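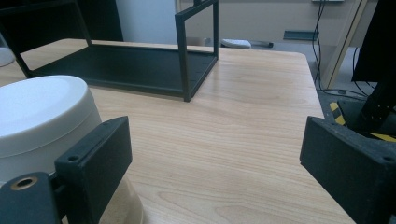 *Photo: Korard College Media Office*

## About the Visit Office

The Visit Office at Korard College helps future students and their families get to know the college before they apply. We run campus tours, online tours and overnight stays from our desk in Melteo Hall.

Our 16 student guides are paid, and each one trains for a full term before leading a group. Walking tours take 90 minutes and cover the library, the labs and two of the dorms – Hirano House and Skunen House. Last year we welcomed 571 visitors in person.

Groups are kept to 30 people. Schools bringing more than that are split between guides and meet again for lunch in the dining hall.

Booking for fall overnight stays opens on 15th June.

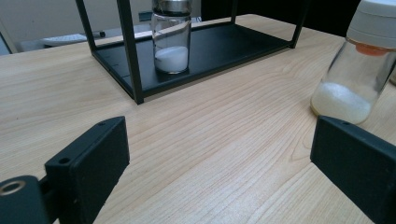

**Do I need to have applied before I book a tour?**

Tours are open to anyone in high school, and to transfer and adult students. Bring a parent or a friend if you like, and add their names when you book.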